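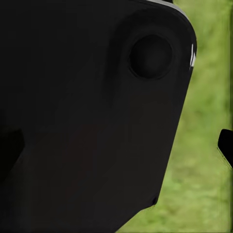 The incident report from Hrynyshyn runs to three paragraphs, and the word "unexpected" turns up in every one of them. I have read it several times since it was posted on Sat 16 January, and I still can't find the part where somebody was surprised.

What happened is simple enough. Their yard robot, Pruno, was being trained in simulation to pick things up off a lawn and put them in a basket. Egg hunt stuff, chosen because eggs are small and break. The scores were very good. Then the same control software went onto a real arm in the test garden at Peltunby, and on the first afternoon the gripper closed on an egg and kept closing. The force limit never tripped. The egg went, the finger pads met, and the motor kept pushing until a technician hit the stop button. One finger mount cracked. No one was hurt.

According to the report, the cause was a "transfer discrepancy." I would call it a missing check. In the simulator, an egg is a solid thing that can't break. The fingers touch it, the contact registers, the closing command ends. The software had learned to stop when it felt a hard surface, and in the simulated yard there was always a hard surface. A shell that gives way was never in the training. When the real one collapsed, the stop signal came and went faster than the controller was reading it, and after that there was nothing left between the pads to feel.

You can call that a discrepancy if you like. My father ran a stamping press, and he would have called it running without a guard.

I'm not against simulation. It's cheap, it doesn't hurt anybody, and you can run it all night. But I've grown tired of the way the run count gets waved around as if it were a safety record. Hrynyshyn says Pruno completed some 600 simulated hunts before it went outdoors. Fine. How many of those had an egg that could crack? By their own account, none. So for the one question that mattered that afternoon, the count was zero, and the rest of it was practice at something else.

The yard they built for it is pleasant enough, with a lawn and a fence, a basket for the eggs to go in. Plenty of care went into the look of it. I would trade all of that for one egg that crushes. 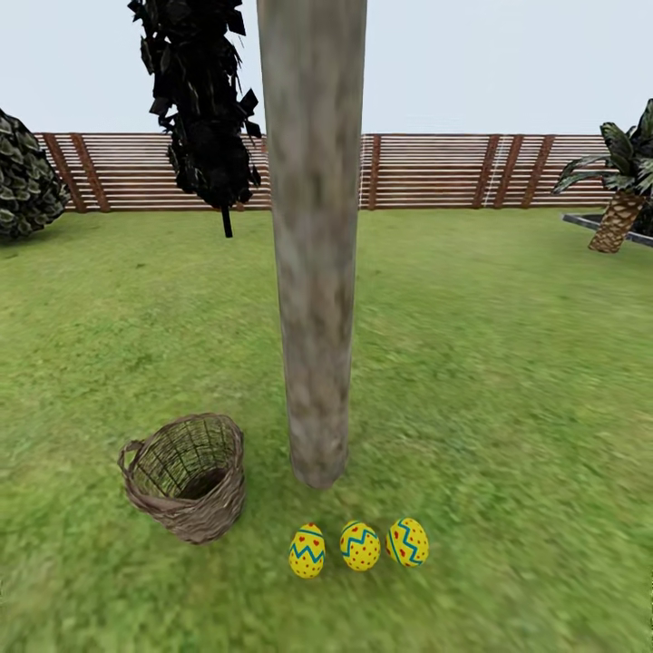 Khrystyna-Mariia Zinchenko wrote to me after I raised some of this in June, when the program was first announced, and she thinks I'm being unfair. Her point is that every simulator leaves things out, that a breakable shell is slow and fussy to model, and that the first outdoor session is there to catch exactly this kind of fault. It was caught. A part costing less than a decent pair of shoes got broken. She asked what I would have had them do, wait until the model was perfect?

No. I would have had them put a hard limit on the motor current, set in the hardware, where the learned software can't get at it. This is old technology. Garage doors have had something like it for years. The report does mention a force limit, but it lived in the same program that had just lost track of what it was holding - so when one failed, both did. That isn't a modeling problem and a better egg wouldn't have fixed it, although I'd still like the better egg.

The recommended action is to retrain with "a wider range of object properties." There is one line about reviewing the limiter, with no date attached. Jarer, which supplies the arm, hasn't commented at all.

The company also wants to show Pruno at public events this spring, around children, who put their fingers where eggs are. I'd want the limiter moved, tested on the real arm with something that crushes, and the results published, including the bad ones. A 100 percent score on the simulated lawn won't do. They had that score last time.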